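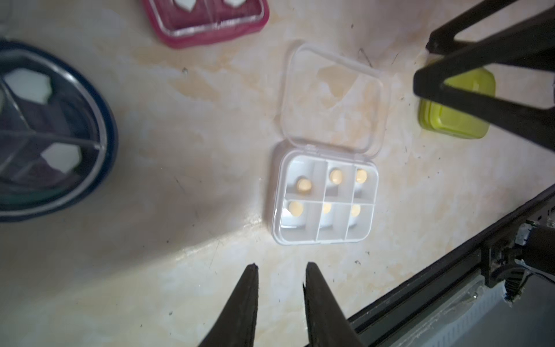

Department of Community Pharmacy and Ageing, Drandamport

3.2 Home storage of tablets

Figure 2. A pill organizer with six compartments and a clear hinged lid, one tablet in each compartment.

In the first part of the study we asked how older people keep their regular medicines at home. The postal questionnaire was sent to 400 households in Drandamport and in the neighbouring district of Trullen. Those who agreed to a home visit were seen by one of the two authors (T. Sperling or A. Chidiac), always in September, so that the temperature of the rooms would be comparable between homes.

Most participants kept their tablets in the kitchen, in a drawer or on the counter near the kettle. The bathroom was less common than we had expected from the earlier work of Bermúdez. When we asked for the reason, many participants said that they take the morning dose with breakfast and do not want to walk to another room for it. A small group, 27 persons, kept the medicines beside the bed.

The use of an organizer (Figure 2) was connected with the number of different medicines more than with age. Participants with one or two medicines usually took them directly from the original package. Those with a longer list more often filled an organizer themselves, or a daughter or son filled it for them - in 11 homes this was done by a neighbour. We did not find a clear relation between the size of the organizer and the number of missed doses.

A difficulty which came up in many interviews is that a tablet loses its name when it leaves the package. Several participants could tell us the colour and the shape of a tablet but not its purpose, and two of them had the same medicine under two brand names. The written list supplied by the pharmacy was in the home in most cases, but it was often older than the last change of treatment.

The interviews lasted up to 90 minutes and were coded with the Rerko scheme, which is described in Section 2.4. Answers about storage were coded separately from answers about missed doses.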